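Ploser Hand-Held Gripper Pair: a club review

Our robotics club in Vendville has had the Ploser grippers since July, and I've been meaning to write them up ever since. We bought one pair for 17 students to share, which sounded like madness when I placed the order, but with 11 of them mostly happier writing code it has worked out fine!

The project this season is teaching an arm to tidy a desk, so the students do the tidying by hand first — real desks at home, with all their real clutter — and take turns with the grippers. I love how quickly they get the hang of it. My slowest learner (me, I'm afraid) was picking up pens within 40 minutes.

Now the grumbles. The spare finger pads come in a bag of 6 and you'll want a second bag. The printed guide is thin, too, and we leaned on the Eltanside forum for nearly everything to do with setup. Small hands get tired after a while, so plan on breaks and maybe some cookies.

Would I buy them again? I would, and I'd do it before the Chrysikopoulos Cup sign-ups open, so the kids get a good long stretch of practice on ordinary household things. 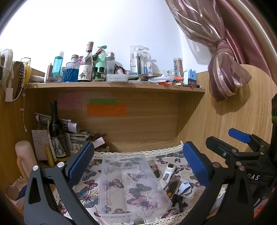
Can a beginner club use these without any coding experience?

Beginners can do all of the hand work from the first meeting, and the coding can wait until they have a few practice sessions behind them.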